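Sinitz Robotics Club — Kitchen Challenge Set-Up Guide
Section 2: Getting the arm ready for a stove run

Welcome to the fun part! By now your team has bolted down the base and finished the Section 1 safety check. This section takes you from power-on to your first slow pass in the kitchen. Set aside a good chunk of Sunday and bring snacks (for after, outside the kitchen). 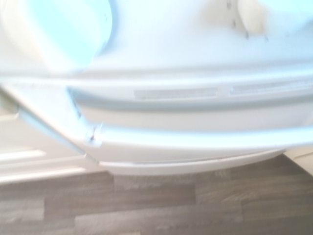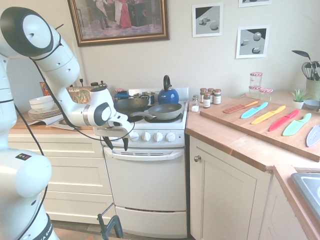 1. Check that the stove is off at the breaker. We practice cold, always.

2. Press the emergency stop, then turn on the controller. Wait for the steady green light.

3. Open Gikow on the team laptop and load the profile called Veltinness. If you get error 2106, the gripper cable is loose. Reseat it and load again.

4. Release the emergency stop and set speed to 10 percent. It will feel painfully slow. Leave it there for your first run!

5. Jog the gripper to the home point, 300 mm from the front of the stove. Save it as HOME.

6. Start the wrist camera recording and run the approach routine with the gripper open. Keep one hand near the stop button the whole time.

NOTE: Wrist video smears when the arm turns quickly. If your team is using it to find a handle or a knob, add a 2 second pause before each grab. It makes a huge difference.

CAUTION: Stay out of the arm's reach while the stop is released — even if it looks parked.

7. Watch the recording together before you change anything. Teams that skip this end up tuning the wrong joint (we have all done it).

Once you get a clean approach, save the profile under your team name and go on to Section 3.

Last updated: May

Related sections
Section 1: Base and safety check
Section 3: Turning a knob
Fuchs Cup rules and scoring

Contact the club | © Sinitz Robotics Club | Back to top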